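Flirnwood Community House
Sweets and Parcels Table: progress report to the Musurance Community Fund
14 Sep 2025

Where we are up to

We are just past the halfway mark of the grant and it has been a really happy few months in the dining room. The sweets table now runs every second week, the parcels are going out to our older neighbours and to the families at Pattinasarany Court, and we have a much better idea of how to pack a decent mixed bag than we did when we wrote the application (more on that below, because we learned some things the sticky way).

The short version for anyone skimming: 80 parcels delivered so far, 2 sorting sessions a month, and spending is on track. We would love to keep the same pattern through to December, when demand always jumps.

What the money has paid for

The biggest single cost is still the sweets themselves. We buy wrapped only – no loose jellies, no open chocolates – and we look for as much variety as we can get. People gave us a lot of cheerful feedback about the first batch, and nearly all of it was about getting something they hadn't tried before. So we have moved away from the one big tub of the same toffees and now buy smaller amounts from several shops, including the grocers along the main street. It costs a bit more per bag and we think it is worth every cent.

After that comes paper bags, ribbon, labels and the printing of the little cards. We had budgeted for new storage tubs as well, but so far we have managed perfectly well with cartons saved from the shops. If that continues we would like to ask whether the tub money could go towards savoury items for the December parcels. There is a note about this at the end.

The room and the table

We do all of the sorting at the long dining table, and I can't say enough good things about it. We tried the folding tables in the hall first and they were too narrow, and people kept bumping elbows. At the long table everyone can spread out and still chat. The patchwork cloth goes on before anything else, partly for looks and partly to stop things rolling. It makes the whole room feel like somebody's birthday, and new helpers tend to sit straight down and get stuck in.

Cartons stand on the table while we work and get flattened for recycling once they are past using. We take whatever the shops can spare, so a box that started life holding cleaning products might turn up next to the sweets. Everything that goes near a carton is individually wrapped, and any box that smells of what it used to carry goes straight out to the recycling.

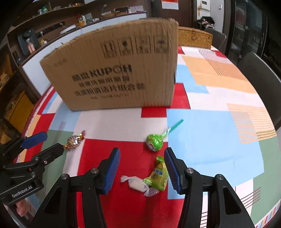
Sorting itself has settled into a rhythm. We begin by tipping out a small amount at a time and putting like with like: lollipops together, twist-wrapped candies together, foil ones together, and anything with crimped ends in its own group. Then we check the wrappers. A torn twist or a split seam means it goes in the reject bowl, and I'm pleased to say the reject bowl has been getting lighter. After that each bag gets a mix, with one lollipop as the centrepiece.

The lollipops were our one real headache early on. Packed head down, the sticks poked through the paper bags, and packed head up, the bags toppled over. We now lay them on the diagonal with the softer candies tucked around the head, and we haven't had a torn bag since. Such a small thing, but it saved us a lot of repacking!

Colour matters more than we expected too. Green wrappers beside silver or pink foil look wonderful through the window of the bag, and the younger helpers have taken charge of that side of things with great seriousness.

Things that slowed us down

Labels. We ordered from Fedix and the first roll was too big for the bags, so we trimmed them by hand for 3 sessions before the replacement arrived. The new size is spot on.

Ingredients information was the other one. Some of the sweets have packaging in languages that not all of us read, and we want every household to know what they are getting. Our helpers who read those languages have been translating as we go, and the result is a single sheet covering the allergens for each type. Any sweet we can't confirm stays out of the bags. The sheet is kept in the kitchen drawer and gets updated whenever we buy something new.

Between now and the end of the grant

We are aiming for over 100 parcels in the December round, with an extra sorting session to get them ready. The table is booked, the ribbon is already in the cupboard, and we will start buying sweets a little earlier so that the allergen sheet can be finished before packing starts.

Request for the fund: please let us know whether the unspent storage line can be moved to savoury items (crackers and small packets of nuts, packed separately from the sweets). We don't need any additional money for this. A reply before we place the December order would be a great help, and you are very welcome to come and sit in on a session – there is always a spare chair and the kettle is on.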